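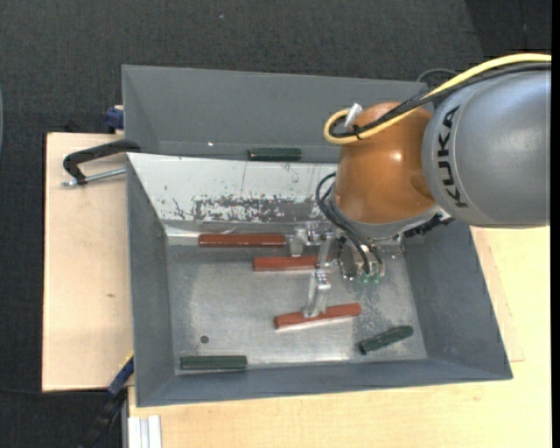

Pale wood top next to the dark carpet, gray bins beside it

Search this forum Go Advanced search

Thread: Hardwax oil on light tabletops, gray marks after cleaning

plankton_9
Looking for input on finish failure on a pale wood top. Solid wood, sanded to 150, two coats of Ziltex hardwax oil in October, buffed by hand. It gets wiped down every evening with a damp microfiber and a dish soap solution. There are now dull gray patches along the front edge, worst where people rest their forearms. Water still beads in the middle of the top but soaks in at the edge within a minute or two. Is this a cleaning problem or an application problem? I would like to avoid stripping the whole thing.

dovetail_rik
Cleaning problem. Dish soap is a degreaser and you are putting it on an oil finish every day. Get the maker's own soap or any neutral pH wood soap, dilute per the label, wring the cloth nearly dry. The edge fails first from skin oils plus rubbing.

Zachary Dufour
I disagree in part. 150 is coarse for a top, but that affects feel more than protection. The bigger question is how much oil was left on at the second coat. If it was wiped off within a few minutes, the film at the edge is thin from the start, and any soap would have found it by now. I run tops in a shared shop at Zestville with plain dish soap and they last well over a year between recoats.

dovetail_rik
How dilute is your mix? A few drops in a bucket is close to plain water. That doesn't tell us much about what the OP is using.

Zachary Dufour
5 ml in a 10 liter bucket. Fair point, it is weak.

plankton_9
Mine is stronger than that, a squirt in a spray bottle. Second coat was left on for 17 minutes, then buffed with a white pad. Room was on the cool side.

m_okrent
Then the coat time sounds OK. The gray is dirt in open grain. Spot repair works on hardwax oil, that is the whole reason to use it:
1. Clean with wood soap and let dry overnight.
2. Sand the patch with 180, by hand, with the grain, feathering out past the gray.
3. Vacuum, then wipe with a dry cloth.
4. Thin coat of oil on a pad, buff off the excess, leave 24 hours.
5. Second thin coat if the patch still looks flat.
Keep water off it for a week. Lay the oily rags out flat outdoors to dry, they can self-heat in a pile.

birchbark
Would switch to Hodeck two-part polyurethane and be done with it. I have some 540 square feet of tops in that and they get a wet wipe only.

m_okrent
Poly over hardwax oil won't bond unless you get all the oil out, so that means the full strip the OP wants to avoid. It also can't be spot repaired in any way that blends.

birchbark
Agreed on the strip. I still think it is less work over five years.

dovetail_rik
One more for the OP – put a felt or cork mat under anything with a hard base. Grit under a base scratches through the oil and the scratch then goes gray the same way. If there is carpet next to the table, vacuum it often. Grit from the floor ends up on the top.

plankton_9
Did the front edge over the weekend. Went to 200 on the last pass since that was the paper in the drawer. Gray is gone except for one spot near the corner where it went deep. Color is slightly darker than the rest. Will that even out?

m_okrent
Mostly, with light. The deep spot may need oxalic acid if it is an iron stain. Pappas sells it as a deck brightener, read the safety sheet and rinse well. Test on the underside.

Zachary Dufour
Iron stain would be closer to black than gray. I would leave it alone until the next recoat.

Back to top | Contact the moderators | Posts remain the property of their authors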